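Support ticket: Tostance folding cover, screen does not wake on opening
Product: Tostance folding cover with magnetic catch
Device: Kutel handset
Opened: May 31, 2023
Status: Open, awaiting part

Problem as reported
The screen goes off when the cover is closed but stays dark when it is opened. The side button still wakes the phone. The fault began after the customer moved the phone from an older Sfeir sleeve to the Tostance cover. Battery was at 100 per cent when the report was made. No drops reported.

Checks made
Cover sensor setting: on.
Phone restarted with the cover off: no change.
Fridge magnet passed along the left edge of the bare phone: screen off, then on again when the magnet was taken away. Sensor in the phone is working.
Tray reseated in the cover, all corners pressed home: screen woke on 2 openings, then failed again.
Card slot emptied: no change.
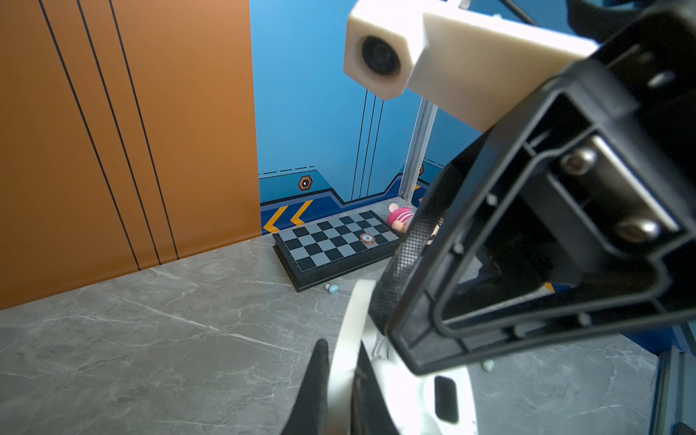
Orange panel and blue wall, marble floor

Findings
The magnet in the front flap sits too low for the sensor on this handset. When the flap is folded right back, the magnet rests behind the phone, close enough to hold the sensor in the closed state. With the flap held out at a right angle the screen wakes normally. The same cover on a second Kutel handset behaved the same way, which rules out the phone.

The part code inside the flap is for the earlier tray. The later tray holds the phone up to 3 mm higher and needs the later flap. The two clip together without force, so the mismatch is easy to miss when packing.

Workaround
Turn off the cover sensor under Display, then Cover. Use the side button to lock and wake the phone. Do not stick an extra magnet to the flap, as this can upset the compass.

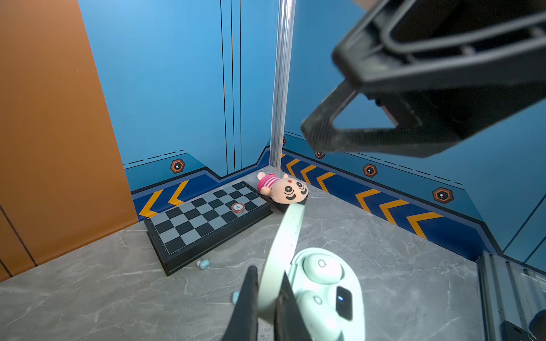 Will a software update fix the fault?
An update cannot fix it. The magnet is in the wrong place for the tray, and the flap has to be changed.

Next step
Later flap requested from Stulident stores. Stock is due in September. Customer may keep the present cover until the new flap arrives. Retest with the flap folded fully back before closing the ticket.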